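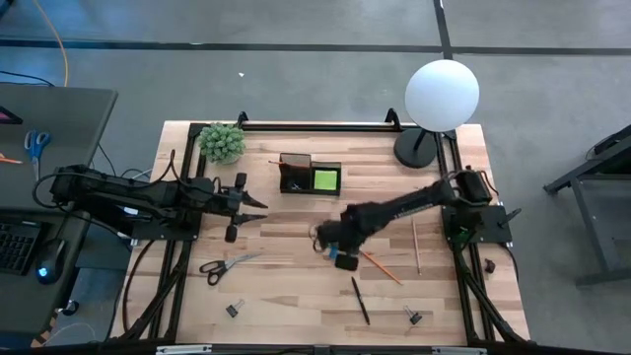
限定用途的捐款,大概是小博物馆账本里最容易把人绕晕的东西,我管了五年账,到现在每次月底对账还是要先深呼吸一下。银行给你的永远是一个数,孤零零一行余额,看着挺富裕,可里面哪块能动哪块不能动,银行才不管。后来我给新来的同事讲这件事,干脆拿拼条的木台面打比方:远看就是一整张桌面,凑近了才看见是一条浅棕、一条奶白、一条带点粉的褐色拼起来的,每条都有自己的边。你想把杯子放哪儿都行,可要是想锯下一块来修椅子,得先弄清楚锯的是哪一条。同事听完点点头,然后问我:"那咱们到底有钱没钱?"——好问题,这篇就是想把这个问题慢慢说一遍,估计会说得很长,先去倒杯茶吧。

先交代一下背景,免得新来的朋友一头雾水。我在 Furnside 的一家纺织博物馆做账,馆很小,两层楼加一个阁楼,藏品从粗布围裙到教堂用的绣片都有,最有名的是一台到现在还能动的提花织机(一开动整栋楼的玻璃都跟着响)。我不是全职,一周去几个半天,其余时间接点零散的记账活儿。之前我在一家做外贸的公司待过,当时觉得外贸账已经够乱了,汇率啊退税啊,谁知道换到博物馆才发现,公司的账有一个特别省心的地方:钱就是钱。卖货收来的钱,拿去交房租还是拿去买咖啡机,客户不会来问你。博物馆就不一样了,每一笔进来的钱后面都可能跟着一句话,那句话有时候写在协议里,有时候写在一张生日卡片上,有时候是捐款人站在门口跟前台聊天的时候说的。

我刚来的第一个二月,差点就闯了祸。那时候馆里正缺钱交暖气费,冬天嘛,展厅的温湿度又不能随便降,织物娇气得很,一会儿干一会儿潮最伤。我打开网银一看,余额好好的,心想那还愁什么,付呗!幸好付之前顺手翻了翻前任留下的文件夹,里面夹着一封 Kristiansen 的信。Kristiansen 是镇外一家做纱线染色的厂子,每隔一阵会给馆里捐一笔,信上写得明明白白:用于购置存放服饰藏品的抽屉柜。我盯着那行字看了好半天,又去看余额,再去翻流水,终于明白了,账上那个"好好的"数,大半都是还没买的抽屉柜。
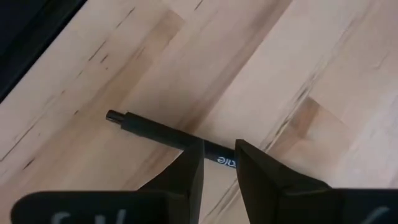

暖气费后来怎么办的呢?跟供暖公司打电话,商量晚一点付,对方态度还挺好,说可以,下个账期一起结。我挂了电话就开始做一张表,把账上的每一笔钱从哪儿来、捐的时候说了什么、还剩多少,一行一行列出来。做完那张表已经是晚上了,楼下早就锁了门,我自己从后门出去的,记得特别清楚,外面在下雨夹雪,我心情却很好,有一种终于把抽屉里的乱线团理出个头的感觉。

那张表就是后来一切的起点,现在看当然粗糙得不行,不过分法基本没变过,我简单讲讲。各地的会计准则叫法不一样,报表格式也不一样,我下面用的都是自己平时说话的叫法,要做正式报表的朋友请一定以当地的规定为准,拿着我的博客去跟审计吵架,我可不负责!

第一种我叫"活钱"。门票、商店、会员费、场地出租,还有那些没说用途的捐款,统统在里面。活钱最宝贵,想修水管修水管,想印传单印传单。外面的人常常觉得大额捐款才了不起,要我说,一张没附任何条件的小额支票,在我这里受欢迎的程度,远远超过它的面额。

第二种叫"自己圈起来的钱"。就是馆里自己决定留着做某件事的,比方说去年定下来要换阁楼的窗,于是从活钱里划出一部分,贴个标签叫"窗"。关键在于标签是我们自己贴的,真遇上急事,理事们开会点个头,标签就能撕下来。很多人把它跟第三种混在一起,报表上一看,哇,限定用途的钱那么多,吓得什么都不敢花,结果里面有一半是自己吓自己。

第三种才是"别人圈起来的钱",Kristiansen 的抽屉柜就是典型。捐的人说了干什么,就只能干什么。花不完要么等,要么回去问人家能不能改,问的时候最好有书面的东西留底。改不改在人家,我们理事会开一百次会也没有用。

第四种是本金。捐来的时候就讲好了本金不动,拿去投资,每年只花收益。大学和大馆的报告里动不动就一长串讲这个,我们也有,小得可怜,是很久以前一位老主顾留下来的,指定收益用在织机的保养上。每年到账的那点儿钱,够买机油和换几根皮带,运气好能请师傅来看一趟。即便这么小,我也给它单独开了一页,页眉写着"织机",因为它要是混进大账里,三个月以后谁也说不清了。

四种讲完,是不是觉得挺简单?我当时也觉得挺简单,然后现实就开始教我做人。

比如有一位女士在门口的捐款箱里放了一个信封,信封上用铅笔写着"给孩子们"。给孩子们什么?孩子们的工作坊?孩子们的门票补贴?孩子们坐的小板凳?信封上没留名字,问都没法问。我跟馆长讨论了半天,最后归进教育活动那一栏,用在了暑期编织课的毛线上。我在凭证后面把信封原件订了进去,万一以后有人来问,至少看得到我们是怎么理解那四个字的。后来前台就换了捐款箱上的说明,写清楚箱里的钱用于馆里的日常开支,想要指定用途的请到柜台填张单子。就这么一句话,省了我多少事啊!

说到那张单子,我要多啰嗦几句,它前前后后改过好多版。最早一版是前任留下的,上面有一格叫"捐款用途",后面一条横线,让人自由发挥。自由发挥的结果五花八门:"用在最需要的地方"(谢谢!太好了!),"买点好东西"(好东西是什么),"纪念我母亲,她喜欢蓝色"。最后这张我一直留着,每次看到都有点鼻酸,但从做账的角度它真的很难办。喜欢蓝色,算不算限定用途呢?我们后来联系上了那位先生,聊了聊,他说没有别的要求,就是想让你们知道。于是按没有限定的入了账,馆长自己掏心思,在春天的小展里挑了几件靛蓝染的布,给他寄了邀请函。

现在这版单子上只有几个勾选框:日常运营、藏品保护、教育活动,再加一个"其他,请先和我们聊聊"。框下面有一行小字,大意是如果所选的项目资金已经足够,或者项目没办成,馆里可以把余款用到性质相近的工作上。就是这行小字,我跟馆长争取了好久,她怕捐款人看了不舒服,觉得我们收钱之前就在找退路。我的看法是,反正总有项目会办不成,或者办下来比预算便宜,到时候再满世界找人问,才叫不舒服。印出来以后好像也没人提过意见,倒是有一位老会员说,这样写挺实在的。
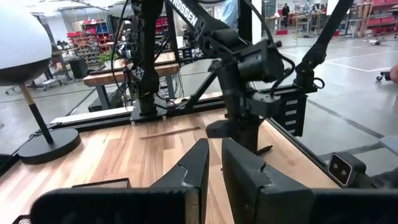
再说说项目款里最让人头疼的一块,就是间接费用。什么意思呢,有人给你一笔钱办展览,预算里列了展柜灯、说明牌、运输、保险,清清楚楚。可是办展览的时候,楼里得开暖气吧?前台得有人吧?我得坐在那儿给展览做账吧?印说明牌的文件总得有人排版,排版的电脑总得有人修吧?偏偏很多资助方的表格里,要么没有地方填这些,要么有一格,给你一个小得像玩笑的比例。于是就出现一种怪现象:项目拿得越多,馆里越穷。每个项目都把活钱往自己那边扯一点点,一点点水电,一点点人工,年底一看,项目全都漂漂亮亮收支平衡,活钱那栏凹下去一个坑。

我第一次把那个坑画成图拿给馆长看,她沉默了好久,然后问:"所以上次那个特别成功的蕾丝展,我们是赔的?"是的,赔的。报纸夸我们,学校来参观,纪念册卖得也不错,可是把应该摊进去的水电人工都摊进去,它就是个坑。我不是说以后不办了,馆开着就是要办展的嘛,赔也可以赔,但要知道自己在赔,要知道拿什么来补。

之后我们申请任何一笔项目款,预算里都会老老实实写一行"馆内支持工作",写清楚包括什么,按工时算。有的资助方会砍掉,砍掉就砍掉,至少写过了;有的居然原样批下来,我当时高兴得在办公室转圈圈。还有一次对方打电话来问这行是什么意思,我讲了一通,那边的人说,哦,原来是这个,那你怎么不早写。我……好吧。

下面讲讲软件,知道有几位读者是专门来看这一段的。头一两年我全靠电子表格,一个工作簿,每种钱一张表,最后汇总。优点是便宜又灵活,缺点是只有我看得懂,而且我自己隔几个月也看不太懂。有一回我请了两个星期的假,回来发现有人好心帮我插了一行,把下面的公式全推歪了,"织机"那一页显示我们欠织机好大一笔钱。后来换成了 Sanar,是一个做小机构账务的在线软件,界面老气得很,灰扑扑的,但它有一样东西我特别喜欢:每一笔分录都可以挂一个"来源"标签,报表可以按来源拉。也就是说一张发票进来,我先记它是什么费用,再记它由谁的钱来付,两个方向都能查。

Sanar 也有烦人的地方,比如标签名字不能太长,导出来的表格日期格式永远是反的,还有每次更新之后按钮都要换个位置。最要命的是它不会拦你。你把暖气费挂到抽屉柜的标签上,它也笑眯眯地让你保存。所以软件归软件,付款之前该看的信还是要看。我的办法特别土:每个来源标签对应一个纸文件夹,夹子封面上抄一句捐款人的原话,一字不改。付款之前把发票放到夹子上,原话和发票对着念一遍,念得通就付,念不通就放下,出去走一圈再回来念。

就拿抽屉柜来说吧,后来真买的时候也有过一次念不通。柜子的报价里有一项是防酸纸和棉布套,用来衬在抽屉里放衣服的。信上写的是"购置存放服饰藏品的抽屉柜"。衬纸算不算抽屉柜?负责藏品的同事说当然算,没有衬纸你让丝绸直接躺在金属上吗!我觉得她讲得有道理,可是信上就是没写。最后给 Kristiansen 那边写了封邮件,当天就回了,说随便用,只要是给那些衣服的就行。你看,问一句就完了,我却为此纠结了一个上午。邮件打印出来,夹进夹子。

顺便提醒做同样工作的朋友,跟捐款方的往来,尽量让它变成文字。电话里讲好的,挂了电话马上补一封邮件,"刚才和您通话,确认如下"。我吃过一次亏,是关于一批老照片的数字化,对方在电话里说剩下的钱你们留着用吧,过了一年换了人来联系,问剩下的钱呢,我手上什么也没有,只有自己日历上的一行小字"通话,ok"。最后退了回去。钱不多,可是那个尴尬呀,现在想起来脚趾还要抠地。

接着说会员。我们馆有将近200位会员,对 Furnside 这种地方来说算很不错了。会员费是活钱,所以大家都爱会员费,每次开会一讲到缺钱,就有人提议多招会员。我也爱,但我得泼一点点冷水:会员是要花钱养的。一年几期的通讯要印要寄,会员之夜要准备点心和酒,会员免门票,那原来他们会买的票就没了,商店还给打折。我把这些都扣掉以后算过一次,最便宜的那档会员,馆里基本就是交个朋友。家庭会员还好一点,最划算的竟然是那种从来不来的会员,每年自动续费,通讯也选了电子版,我甚至不知道他们长什么样,真心感谢你们。

当然了,交朋友也值。好几笔后来的大捐款都是从会员里来的,包括那台阁楼除湿机。只是账要分开看:会员这件事在当年的收支表上长什么样,和它长远来说值不值得做,是两个问题,搅在一起谈就谈不清。有一年有人建议把最低档会员费涨一截,我把表摆出来,大家吵了半小时,最后决定不涨,改成通讯默认发电子版,要纸质的请勾选。省下来的邮费比涨价能多收的还多,而且一个会员都没跑!(跑了一个,后来发现是搬家了,又回来了。) 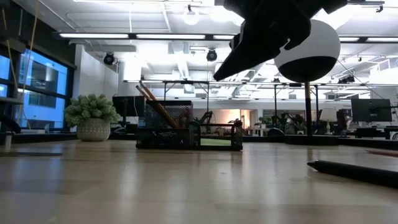
商店也有类似的故事。我们的商店其实就是前台旁边的一排架子,卖毛线、明信片、小梭子形状的钥匙扣,还有一种印着老花样的茶巾,卖得最好。茶巾每次要订800条供应商才肯给好价钱,于是阁楼里永远有茶巾。逢年过节送茶巾,嘉宾演讲完了送茶巾,我家里已经有一摞了。问题是,库存也是钱啊,那一箱一箱的茶巾,在我眼里就是一箱一箱已经花出去、还没回来的活钱。馆长看到的是"便宜了好多呢",我看到的是"这批要卖到猴年马月"。我们俩在茶巾问题上的立场,大概永远不会完全一致。

倒是有一个小办法管用:每次进货之前,我会把上一批从到货到卖完一共用了多久写在订单旁边,不加评论,就写在旁边。馆长看了以后自己会犹豫。去年圣诞前她主动说先订少一点,贵一点就贵一点,我努力控制住了表情。

然后是大家最爱问的:一家小馆手上应该留多少储备金?网上到处都有建议,几个月的开支啦,半年啦,越看越焦虑。我自己的算法很朴素,先问一个问题:如果明天开始一分钱都不进来,哪些账单还是会来?把它们加起来,就是一个月的底线。我们馆的底线里有房租、暖气、保险、工资、报警系统,还有织机那间屋子的除湿。展览可以停,传单可以不印,这几样停不了。然后拿活钱去除,注意,只能拿活钱!加上自己圈起来、标签能撕的那部分也行,但要单独列一行。至于抽屉柜的钱、织机的本金,再多也不能算进去,银行余额再好看也不行。

第一次这么算的时候,结果把我吓得不轻。账面上明明够我们过大半年的,按这个算法剩下的还不够过一个季度。我把两个数字并排写在白板上,馆长进来看了一眼,把门关上了,问我有没有算错。没有算错,我算了三遍。后来我们就定了一条规矩,每次报告都要写两个数,一个是银行里有多少,一个是能自由动用的有多少,两个一样大的字号,并排放。开头几次理事们都只看第一个,现在终于都学会看第二个了。

关于本金的事,再补一段,因为上个月有位读者留言问得很细,问我们每年从本金收益里取多少,怎么定的。我们那笔实在太小了,谈不上什么策略,就是收到多少利息用多少。但我有个朋友在 Wernelport 的一家学院博物馆上班,他们那边的本金大得多,做法就讲究了,按过去几年的平均市值取一个固定比例,这样股市好的时候不会一下子花太猛,股市差的时候也不至于突然停摆。听着很美好对吧?可是他们也有他们的苦。学院博物馆嘛,本金名义上在学院名下统一投资,馆里每年拿到的是学院分下来的一个数,而学院同时又要收馆里的场地费、网络费、保安费。左手给右手收,一来一回,馆里能自己说了算的也没剩多少。

我专门坐车去 Wernelport 看过一次,主要是想看看他们的报表长什么样(别人出门看风景,我出门看报表)。他们的报表好厚!每一笔指定捐款都有单独的编号、起始日期、限定文字的原文、当年用了多少、剩余多少,连用不掉的原因都有一栏。最后这一栏我立刻学回来了。原来有好多老基金是真的花不掉的,条件写得太窄,比如指定给某一门早就不开了的课买某一种早就没人生产的材料。钱就在那儿静静躺着,每年还长一点点利息,谁也碰不了。要想改用途,得走法律程序,手续费有时候比钱还多。

回来以后我就去翻我们自己的夹子,果然翻出来一个:很多年前有人给了一笔小钱,指定用于"更换织机间的煤气灯"。织机间早就没有煤气灯了,连天花板都换过。钱少得连一顿像样的午饭都请不了,可它年年老老实实挂在报表上,占着一行,审计每年都要问一句,我每年都要解释一句。捐款人是谁已经查不到了。我问过懂行的人,我们这儿对这种金额很小、目的已经没法实现的款项有一套简化的办法,开会作个决议,写明理由,用到最接近的用途上。最接近煤气灯的是什么?当然是电灯啦!于是织机间换了一个新灯泡,剩下的买了个备用的。做那份文件花的时间,大概够我换遍全馆的灯泡了,但是把那一行从报表上去掉的时候,我真的开心了一整天。

对了,说到审计。很多小馆的同行一到审计季就紧张,我前几年也是,提前一周就睡不好。慢慢地我发现审计的人最想看到的东西挺有限的:钱进来的时候有没有凭据,凭据上有没有写用途,花出去的时候跟用途对不对得上。只要夹子是齐的,他们翻得快,我也坐得住。有一年来的审计小朋友翻到那个写着"给孩子们"的信封,拿起来看了好久,问可不可以拍照给同事看,说从来没见过把信封也订进去的。我说你等等,后面还有喜欢蓝色的那张呢。

夹子的整理方法之前有人问过,我也写一下。按来源分,不按时间分,这个很重要!按时间分你查某一个捐款人的时候要翻遍全年。每个夹子最前面是原话,然后是收款凭证,再后面是每一笔支出的复印件,最后一页是余额,手写,用铅笔,每个月底更新一次。为什么要手写呢,Sanar 里不是有吗?有,但是手写的时候你会真的看一眼。有两次都是写到余额的时候觉得哪里不对,回头去查,发现一张发票挂错了标签。电脑不觉得不对,手觉得不对。花完了的夹子,换成灰色的,移到下面那层柜子里,该留多少年按规定留着。

给捐款人写报告也是同样道理。钱用完了,或者到年底了还没用完,我都会写一封短信过去,用了多少,买了什么,还剩多少,打算什么时候用。就一页纸,不用漂亮的封面。我们馆以前是不写的,觉得人家又没要求。我开始写之后,Kristiansen 那边回信说他们把信贴在了食堂的公告栏上,让工人们看看厂里捐的柜子长什么样子,第二年又捐了一笔,而且——重点来了——没有限定用途!我拿着那封信在走廊里跑,差点撞到一群来参观的小学生。

写到这里也该回到开头同事那个问题了,咱们到底有钱没钱。我的回答现在比较长:日常的钱,够,但不宽裕,夏天门票好一点,冬天紧一点;柜子的钱,有,而且快花完了,还差一组放帽子的;教育的钱,有一点,等秋天的申请下来;织机的钱,永远只够织机;阁楼窗户的钱,圈着呢,如果暖气又坏了就没了。同事听完说,那就是没钱呗。我说也不能这么讲……算了,她下次看报表的时候自己会明白的。

还有几件零碎的事情想起来就一起写了。

有人问收到的是实物怎么办,比如捐了一架纺车。藏品的入账规矩各地差别很大,有的要估值,有的不要,我们馆是按不入资产的做法走,只登记在藏品册上。但是如果人家捐的是给商店卖的东西,或者捐了一台打印机给办公室用,就是另一回事了,要按合理的价格记进去。打印机我们收过,捐来的时候挺新,墨盒贵得吓死人,所以收东西之前先查查耗材价格,血泪教训。

还有人问外币捐款。我们偶尔有海外的访客回去以后汇款过来,手续费扣得七零八落,到账的数和他说的数对不上。我的做法是按到账的记收入,手续费如果银行单子上写得出来就另记一笔费用,感谢信上写他汇出的那个数。人家汇了多少就谢多少,总不能在信上写"感谢您扣除手续费以后的慷慨"吧。

另外,定期捐款真的是好东西,哪怕每个月只有一点点。一次性的大钱让人兴奋,每月固定来的小钱让人睡得着觉。我们现在网站上的捐款页默认选项已经改成了每月一次,下面才是单次。改了以后单次的人少了一些,每月的多了,加起来差不多,可是我做预算的时候心里踏实太多了。唯一的麻烦是信用卡过期,过期了系统会自动停,很多人自己都不知道停了,得有人隔一阵写邮件去问一声。写的时候语气要轻一点,千万别像催债的。我写过一个模板,馆长看了说太像催债的,她改的那版就很温柔,还加了一句织机最近的情况。回复率高得我有点不服气。

下次想写写预算,尤其是怎么把暖气费估得准一点,去年我估得离谱。也有可能先写保险,保险公司刚寄来新的条款,厚厚一沓,里面对"纺织品"的定义看得我直挠头,地毯算,挂毯另算,绣了画的枕头套居然要看绣的面积。等我搞明白了再来讲。手上也在管这类账的朋友,欢迎留言说说你们那里的"煤气灯"是什么,我猜每家都至少有一个。

打印本文 | 用电子邮件发送给朋友

分享 (2) | 评论 (5)

© 版权归博主所有,转载请先留言联系 | 返回顶部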